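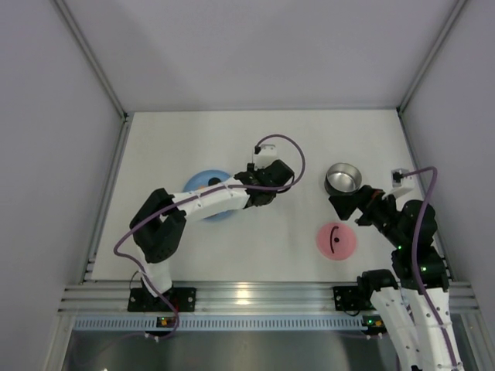
Fig. 3. The white top between its side rails, with the grooved front rail nearest you.

Section 4: Getting the tabletop and walls ready

I've put the Ceswood booth together more often than I care to admit, and this is the bit I always want to rush (please don't!). By now your walls should be standing and the top should be in. What's left is squaring up, tightening and a good wipe down.

1. Begin at the back. Press the tabletop gently into the far-left corner, where the aluminium post comes down, then do the same at the far-right. I go back and forth between the two a few times until both sit snug.

2. Look along each side rail from the front. You want an even line between the rail and the edge of the white top all the way to the back. If it wanders, slacken the rail fixings a touch, nudge it over and nip them up again.

3. Now the front rail, the wide one with the grooves. Run a dry paintbrush along every channel. Swarf and packing crumbs love it in there, and a grain of grit will stop a fixing sliding where you want it.

4. Do the row of slots in the light blue strip with the same brush. Go lightly, and have the vacuum nozzle close by.

5. Wipe the three walls from the top down, then the tabletop, with a soft damp cloth and a drop of washing-up liquid. Dry everything with a second cloth.

CAUTION: No scouring pads and no cream cleaner. I dulled a good patch of my first top that way and it never came back.

Note: the dark panel under the blue strip shows every fingerprint. I leave it till last and use a glasses cloth.

6. Set your overhead lamp. I like a 4000 K bulb on pale walls; anything warmer makes them look like old piano keys, to my eye at least.

Bleddyn Lougher at Ollside swears by going round all the fixings again the next morning, and I've come round to it, as mine usually take another small turn. After that, carry on to Section 5 for the floor feet.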